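Progress Report: Shared Kitchen Refit, Hulme Building
Prepared by Fereshteh Dehghan for Samuele Zuccaro, Facilities Funding, Toltetti
Period ending March 4, 2018

1. Status

The refit of the ground-floor staff kitchen is on schedule. Wall repairs and painting are finished. Furniture placement is finished except for the shelving unit on the corridor side. Cold storage is in place and in daily use. Two items remain open and are listed in section 5.

2. Budget

The approved amount is 3000. Spending to date is as follows.

Refrigerator, including delivery by Dodero: 899
Paint, filler and sundries: 613
Electrical outlet, moved and tested: invoice pending

The table was brought over from the Lomville office and was not charged to the project. The electrical invoice is expected in March. Santosh Yadav has confirmed that it will fall within the quoted price. No request for additional funds is made in this report.

3. Work completed

The wall behind the cold storage area was filled, sanded and given two coats of off-white. Touch-up was needed near the old outlet, where the first coat dried unevenly. The rest of the wall was accepted at first inspection.

The refrigerator stands to the right of the white table, close against the wall. The original plan placed it by the door, but the swing of the upper door would have blocked the passage. Carmela Bianchini redrew the layout and the change was approved before delivery. A narrow gap was kept between the table and the side panel of the refrigerator so that the table can be lifted out for floor cleaning without moving the appliance.
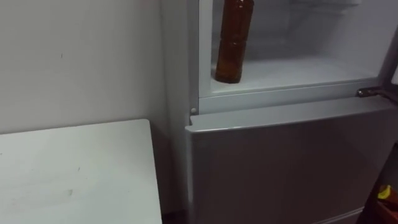

The two-compartment model was chosen over a single-door unit after the staff survey. There were 23 responses. Most respondents asked for a separate space for drinks, and the remainder had no preference. Drinks are assigned to the upper compartment, with bottles stored upright on the compartment floor. Lunches and shared items go in the lower section. Tall bottles should be placed against a side wall, leaving the middle free for cartons.

The table surface has faint scuffs and a small smudge mark. Magdy Sqalli looked at it and advised against refinishing. The wear does not affect use, and a replacement top would cost more than the table is worth to the project. It will be wiped down as part of the normal cleaning round.

4. Operation

The kitchen was opened to staff before the shelving was finished, at the request of the second-floor team. The refrigerator is emptied at the end of each month. Items must carry a name. Unlabeled food is discarded; unopened drinks are kept until the next clearance.

A thermometer reading is to be written on the log sheet each morning by whoever opens the building. The sheet was missed on several mornings in the first two weeks. It has been moved from the office to the kitchen door, and entries have been regular from that point on.

5. Open items

Shelving, corridor side. The brackets supplied were the wrong depth and have been returned. Replacements are on order. Installation needs half a day.

Floor strip at the doorway. The existing strip is loose at one end. Santosh Yadav will refix it during the shelving visit to save a second call-out.

6. Next period

Install shelving, refix the floor strip, settle the electrical invoice and submit final accounts. Carmela Bianchini will update the layout drawing to show the position of the refrigerator as installed. The drawing and copies of all receipts will be attached to the closing report.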